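Bisisix Metal Storage Bin, large, gray
Reviewed 23/10/2026
3 stars

I bought this after the third plastic tub in a row split down the side. The Bisisix cost more than all of them together and weighs like it. Kahsay sells it as a "utility bin," which leaves the buyer to work out the utility. Mine holds toys, or the parts of toys that remain.

Good points first. The sloping sides mean everything slides to the middle, so you can find a ball without tipping the lot out. It hasn't dented since December. The listing says it takes up to 300 pounds, and I have no plans to check.

Now the noise. Drop one plastic cup in and the dog leaves the room. The floor of the bin scuffs if you so much as look at it, and mine now has the finish of an old baking sheet. 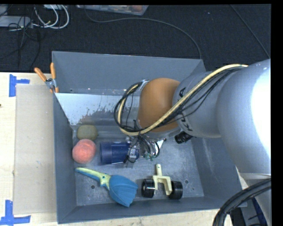
Then there are the holes in the bottom. Fine for sand, I suppose, less fine for beads — I've found those under the table ever since. Grumstead makes a similar one with a solid floor, but it doesn't ship to Stultadport, and I asked twice.

Three stars. I'd buy it again, with a rubber mat to go inside.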